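Gunddale shoe repair counter to close at month's end, drop boxes to stay

GUNDDALE - The walk-up shoe repair counter on the lower level of the Nimska arcade will shut at the end of November, after 54 years. Owner Lalit Uniyal confirmed it this morning. No buyer so far. Lease was up, rent was going up too, and he says the numbers stopped working a while back.

"I fixed shoes for people whose grandparents I fixed shoes for," Uniyal said between customers. "My hands are tired. The rent isnt the only thing."

Work already taken in will be finished. Anyone with a ticket has until 6 p.m. on the last day of the month to pick up. After that, unclaimed pairs go to the Akbari clothing bank on the north side of town, which has agreed to take anything wearable.

And there is plenty unclaimed. The counter's ticket book lists 993 pairs never collected, some going back to before Uniyal took over from his uncle. Most are men's dress shoes. A few wedding heels. One single ski boot, no ticket.

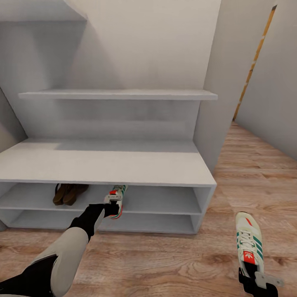 The arcade's owner, Skostano Properties, said in a short statement that it had offered a shorter lease and was "sorry to see a longtime tenant go." It did not say what the new rent would have been. Uniyal wouldn't either, only that it was "more than the heels bring in."

Heels are still most of the business. A basic heel replacement takes him 20 minutes if the shoe is decent, longer if there's glue from a home repair. He does not like home repairs. Full resoles used to be a daily thing and now he might see one or two a week, mostly boots.

Sneakers he never much bothered with until recently. Then people started asking. Cleaning, new laces, re-gluing a sole that has come away at the toe. It helped, he said, but a lot of pairs cost less new than the repair would, and customers do the math at the counter and walk off.

What happens to the drop boxes? They stay, at least for now. There are 8 of them around the county, in dry cleaners and two grocery stores, and they will keep taking shoes under a deal with a repair shop across the river. Turnaround will be slower. Expect ten days instead of four, and prices go up a couple dollars on most jobs. New tags are being printed, old tags still good through the winter.

Customers were lined up past the stairs by lunchtime once word got around. Several had come just to say goodbye. One woman brought a cake. Others had bags of shoes they'd been meaning to get to for years, which Uniyal took, though he'd put up a sign saying no new work. 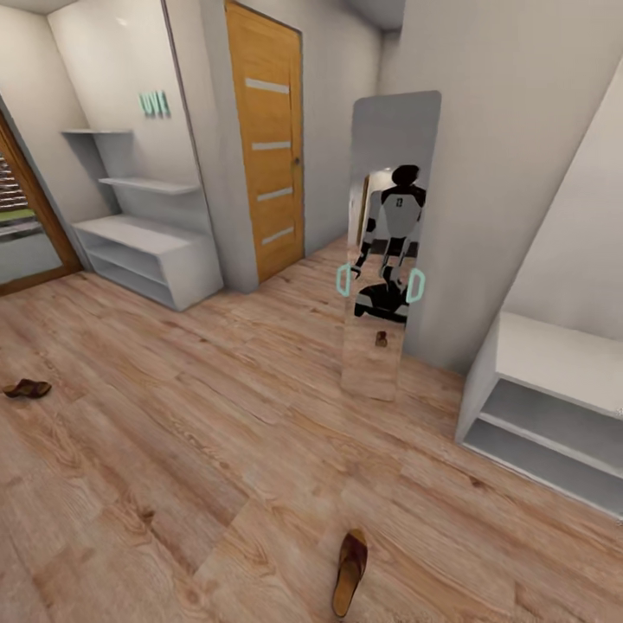 3 min read

A petition to keep the counter open had 3886 signatures as of noon, a lot for a town this size. It asks Skostano to freeze the rent for two years and asks the city to look at a small-trades discount for shops in older buildings. Uniyal said he was touched and that he hadn't signed it.

The city has no such program at present. A spokesperson said the idea could come up at the budget session later this month but nothing is on the agenda yet. A similar plan was talked about when the watch repair stall closed and it went nowhere.

The arcade has lost other tenants too. The key cutter went in spring, the florist moved out to the highway, and the upstairs tailor is down to three afternoons. Foot traffic has dropped since the bus stop was moved around the corner, shopkeepers say. Skostano says it's in talks with new tenants for the lower level and expects to announce something after the holidays.

As for the equipment, the stitching machine is going to a trade school program two towns over, where there is a waiting list for the leatherwork class. The finishing bench is older than the shop and will probly be sold. The neon boot in the window is not for sale, Uniyal said, and he has been asked almost every day. It's going in his garage.

His advice to people who will be without a counter nearby: don't store leather shoes next to a heater, let them rest a day between wearings, and bring them in before the heel is worn down to the wood. Stuff wet ones with newspaper and leave them alone. Use a shoe horn. He keeps a box of free ones by the register and wants them gone by closing. 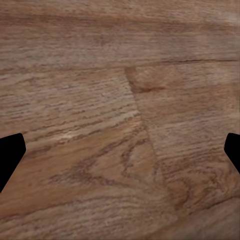 Warm brown and tan wood grain with darker streaks.

Hours for the remaining weeks are 9 a.m. to 6 p.m., closed for lunch from 1 to 1:30. Cash or card. Tickets older than a year, bring ID if you have lost the stub and be ready to describe the shoes.

Drop box locations and the new price list will be posted in the arcade window and at the library front desk. Questions about a pair left in a drop box should go to the store hosting the box, not to the counter, as the phone there gets disconnected on closing day.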